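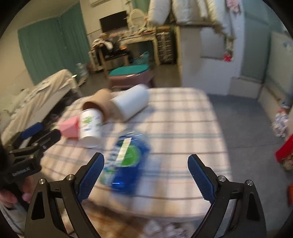
Week 4 handout: collecting grasp demonstrations by hand

Module: Practical Robotics, second year
Tutor: Margus Strazds
Lab session: Thursday, upstairs lab, Stindport building

What this week is for

By the end of the week each pair should have a set of recorded demonstrations that can be used to train the grasping model in week 6. You will use the hand-held grippers, not the arm. The arm stays in the lab and is booked out to the third years until June.

Last year's class recorded 2,726 demonstrations between them. A good part of that set could not be used, mostly for the reasons listed under Common faults. We would like fewer this year and better ones.

Each pair needs 56 accepted demonstrations. A demonstration is one pick and one place of one object, with a clear start and a clear finish.

Before you start

1. Sign out two grippers from the Vasiliauskas cupboard and write the numbers on your sheet.
2. Check the screws at the pivots. If a jaw wobbles, tighten it before recording.
3. Wipe the finger pads with a dry cloth. Do not use spray on them.
4. Open and close the jaws fully three times at the start of each recording. The Arkora software uses this to set the width scale.
5. Choose your objects. Use ordinary packaging and include some cups.

Choosing a place to work

You may record in the lab or at home. Rooms that people live in are welcome, as the lab set is already large and all of it has the same grey bench behind it. You do not have to tidy the background. Keep the table itself steady and the lighting the same for the whole recording.
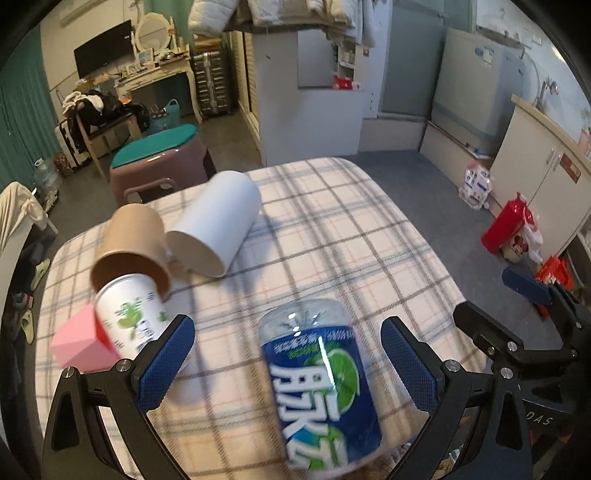

Cylinders are the objects most pairs get wrong, so spend extra time on them. When one is lying down, bring the jaws in across its width and keep the fingers level with the table. With a drinks can on its side, have one pad on each side of it, as with the blue can, before you begin to close. Paper cups need a gentler grip, and a tipped cup with its mouth towards you should be taken by the body and not by the rim. If there is another object close to the one you want, like the white can beside the left jaw, come in slowly and leave it where it is. Pushing a neighbour out of the way counts as a fault.

Common faults

Moving too fast. The view from the gripper blurs and the tracking drops out. Take at least two seconds over the approach.

Closing before the object is between the pads.

Using your free hand to help.

Starting the next pick before the last object has been let go.

Changing the layout in the middle of a recording. Stop, rearrange, start again.

Handing in

Upload to the Flultberg folder under your pair number. Include your sheet with gripper numbers, object list and the number of attempts, accepted or not. Pairs with 49 or fewer accepted demonstrations can use the catch-up slot in week 5.

Reading for next week: chapter 3 of the course notes, up to page 52. Skip the section on suction cups.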